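**Paint color for a small north-facing room, am I overthinking this?**

**marlo_and_moss** wrote:

Hi everybody, I've been reading along for ages and finally have a question of my own. We're doing over the little spare room at the back of the house, and I've got my heart set on a blue-gray, but my sister (who has opinions!) says blue in a north room is like living inside a refrigerator. The floors are brown wood and they're staying. I've had 4 sample patches up since July and I like a different one every morning. Help!

**Siobhán Horgan** wrote:

Oh, I do sympathize, I lived with patches on my hallway so long that guests thought it was a design. I'd say go for the blue, and go darker than you think you want. Pale blue in weak light turns to dishwater, but a good slate color just looks cozy, especially in the evening with a lamp on. Mine is by Gendov and I've never been sorry, even though it took 2 coats more than the can promised.
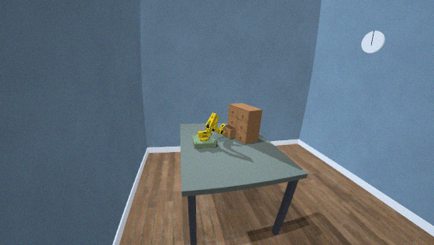
The other thing I'd tell you is to keep what you have on the walls to a minimum for the first month or so. I hung every picture we owned the day the paint dried, and then spent the whole winter moving them and filling holes. Live with it bare and you'll soon find out where your eye wants something to land.

**plumbline_pete** wrote:

I have to disagree with Siobhán, much as I enjoy her posts. We went dark in our box room and I was turning the light on at noon. We painted over it with a warm cream from Plirkar and my wife started using the room again. Brown floors want a warm wall, in my book.

**Siobhán Horgan** wrote:

Pete, you told us yourself that room has one window the size of a cereal box! Cream would have been my choice there too.

**plumbline_pete** wrote:

Fair enough, it is a mean little window.

**marlo_and_moss** wrote:

Thank you both, this is so kind. Our window is a decent size, so I think I'll try the slate on one wall and something lighter on the others, and report back. Does anyone know if I need to prime over old gloss?

**Siobhán Horgan** wrote:

Yes, and sand it first, love. Wear a mask.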